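About us

Cerkidik began as a mending and tidying service with one van and a great deal of optimism, and we have been putting other people's things in order ever since. Today there are 18 of us. We look after furnished flats and short-let homes, and between one guest and the next we fold, sort, restock and put away, so that whoever turns the key next finds a place that feels cared for. It is quiet work, and we are rather proud of it.

If you have heard of us lately it is most likely on account of the robots, so perhaps we had better get to them. We call the system Ren, a short name that was meant to last for a fortnight and has stuck. Ren is a pair of arms that can pick small soft things up and put them where they belong, and it does its learning among ordinary furniture, with shelves, drawers, cloth and all the bits and bobs that gather on top of a cabinet.
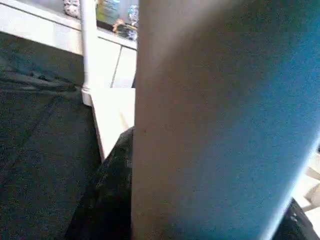 When our founder, Cristian Urrego, first brought up the idea at a Monday breakfast, the room went a bit quiet. Some of us had worked in warehouses where a new machine meant fewer names on the rota by Christmas, and it would have been silly to pretend that wasn't on our minds. So we talked it through, over several breakfasts and a good many pots of tea, and we wrote down what we wanted from it. No one would lose hours to Ren. The people who did the job by hand would be the ones to teach it. And anybody who didn't care to work alongside it could say so and stay on the home visits, which a few of our longest-serving colleagues have done, very happily.

What has changed, then? The bending, mostly. A home visit used to finish with a long stretch of sorting small items into bins and baskets back at our Hustside workroom, and by the end of it your back and your wrists would be telling you all about it. We get through 1,040 small items in a busy week, and Ren now takes a share of the plainer ones. That has given us time for the jobs we always wished we had longer for — proper mending, a second look at the linen, a phone call to a client who likes a chat.

It has made new work as well. 3 of our sorters are now what we call guides. They set out the things for each session, show the arms how a job is done, and write up what went well and what got in a tangle. None of them had done anything of the kind before, and all of them had a rise in pay when they took it on, as was only right. They tell us the hardest thing to teach is softness. A box keeps its shape while you reach for it, but a cloth bin folds in on itself the moment you look at it sideways, and we'd all been putting up with that for years without giving it a thought!
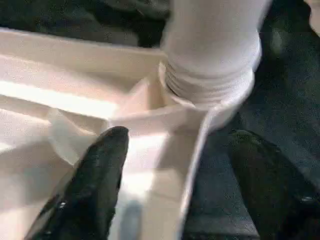

Ren's grippers at a cream fabric bin, one on either side of the wall.

We are still slower with the arms than without them on plenty of jobs, and we keep a notebook by the kettle called Curkik (there is a story behind the word, and you will have to ask for it in person) where anyone may write down a grumble or a bright idea. Every page is read aloud at the next breakfast. The lower tables came out of it, and so did the rule that the arms stop when we stop for lunch.

New starters spend their first weeks out on visits with an experienced colleague, learning how a drawer ought to close and how a towel likes to be folded, and only then come in to meet Ren. We think it is better to know the work with your own hands first. If that sounds like your sort of place, we will be taking on new people in December, and we would be very glad to hear from you. Do come by the workroom for a cup of tea and a look round before you apply — the door is on the yard side, and you may need to knock twice.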